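Snack Counter Layouts — Tiered Stands and Baskets

Gallery 17 of the Hevura fittings notes
Compiled by Gunnlaugur Bech
Posted Jun 16, 2018

The pages in this set cover small counter displays: what goes on a stepped stand, what goes in a basket, and what stays flat in a tray. The counter is the short one at Valleck, and the top is brown. Stock is ordinary packaged snacks and soft drinks. Prices and supplier codes are left out. They are in the Kirkegaard stock list under section 13.

Terms used below: "tier" is one step of a stand, "lip" is the raised front edge that keeps goods from sliding forward, and "facing" is the side of a pack turned toward the customer.

1. Drinks and open baskets 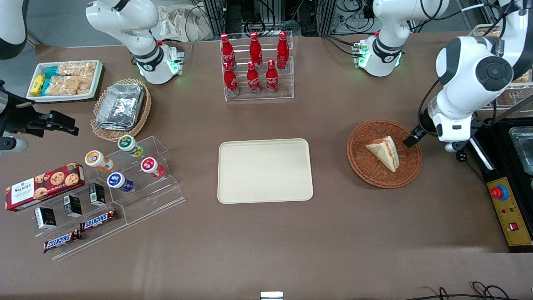 Bottled drinks take the back of a counter and low goods take the front. A bottle on the flat hides whatever is behind it, so a second row needs height. The clear acrylic rack carries Coca-Cola in two rows of three, with the back row on the higher tier and the script still readable on both. Snack packets are kept in the white rectangular tray to the left, yellow ones at one end, teal-blue next to them, then the clear bags of puffed rice crackers. Foil-lidded containers are stacked in a woven basket. The round basket has a single sandwich wedge in it. Wicker has more grip than a smooth tray, and a wedge stays where it is set down. The beige serving tray in the middle is left clear for making up an order.

Wullo lists the rounded-corner tray in two depths. The shallow one is the better choice for a counter 50 cm deep. The deep one takes up too much of the front strip and is awkward to wipe in the corners.

2. Gum and chocolate bars on a stepped stand

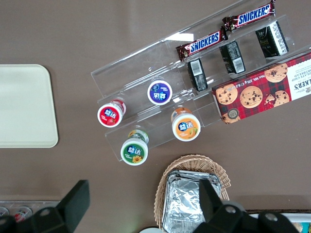
Hevura Fittings Notes, No. 766, p. 13

Short cylindrical packs are read from the top at a counter, so the lid label does the work that the body label does on a wall shelf. The Extra gum bottles are on the lower tiers, and the four lid colors (red, purple, orange, green) are enough to tell them apart from a standing position. Snickers bars lie on their sides along the higher tiers, one bar to a tier, with the logo up.

Bars laid across the tier instead of along it tend to overhang the step. Along the tier they need more width but sit fully supported. For mixed stock, fill the bars first and the bottles second — a bottle is easily lifted out to reach a bar, and the other way around disturbs the row.

Clear acrylic shows dust along the tier edges. Wipe with a damp soft cloth, no glass cleaner. The December set will cover hooks and hanging strips.

Previous: Gallery 16, Bread Bins
Next: Gallery 18, Price Rails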